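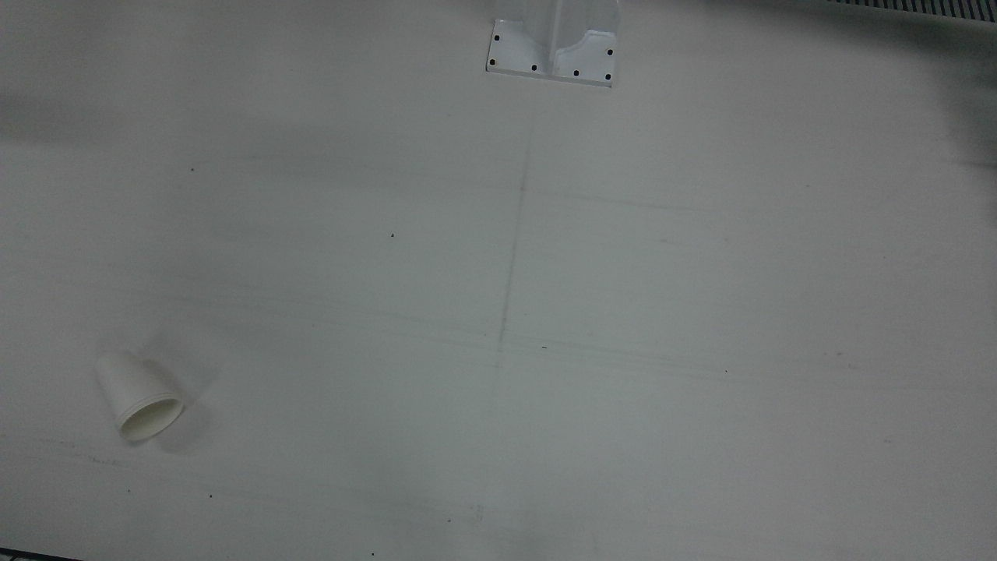 White table, paper cup on its side.

Zurneck electronic ear defenders - range review
28/06/2022

Short version: buy them if you shoot indoors more than once a month. If it's twice a year, don't bother, get foam plugs and a cheap passive pair over the top.

Long version. Bought mine full price, no freebie. 648 rounds of 9mm through two defensive pistol courses at Plarville, plus a bit of carbine outdoors. Same pair the whole time, same batteries untill the very last morning.

Noise
Good. Indoor bays at Plarville are horrible, low roof, concrete everywhere, and the bloke in the next lane always seems to have something with a brake on it. Gunfire gets clipped fast and there's no pop or crackle coming back out of it. My old Dreßler pair had a half second of dead air after every shot, so you'd lose the first word of every command. These don't. "Cease fire" comes through as "cease fire", which I'd call fairly important.

I still wear plugs underneath indoors. Turn the volume up to make up for it. Works fine.

Speech
Where they earn the money. Could hear the instructor from the back of the line without anyone shouting. Direction is decent too - left and right spot on, behind you less so. On the shoot house drills I got fooled once by a voice I thought was ahead of me and wasn't. Might be me.

Wind is the weak point. Outdoors on the 300 metre range it was a constant hiss, and I ended up turning them nearly off between strings. Foam covers for the mics are sold seperately. Should be in the box. 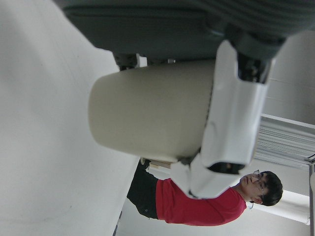

Fit
Slim cups, cut away at the bottom, so they don't knock the stock when you get your cheek down. Big plus over the Dreßlers. Headband is tight for the first week, then all right. With shooting glasses on, thick arms will break the seal, thin ones won't. Hot in summer but they all are.

Didn't get on with them under a cap with a button on top. Take the button off.

Batteries
Box says 400 hours. No chance of checking that properly, I didn't keep a log. They do switch themselves off after 4 hours, handy if you chuck them in the bag still on, less handy in the middle of a long course day. No warning beep either. Just goes quiet.

Against the Pradholms
Borrowed a pair for an afternoon. Softer cushions, nicer knob, cheaper. But the cut-off is slower and they're bulkier on a rifle. Pistol only, on a budget, I'd take the Pradholms.

Gripes
Battery door feels flimsy. Volume knob too easy to catch when drawing from a bag. Carry pouch is rubbish.

Keeping them. Back at Plarville in September for the low light course, will add a note then if anything's fallen off.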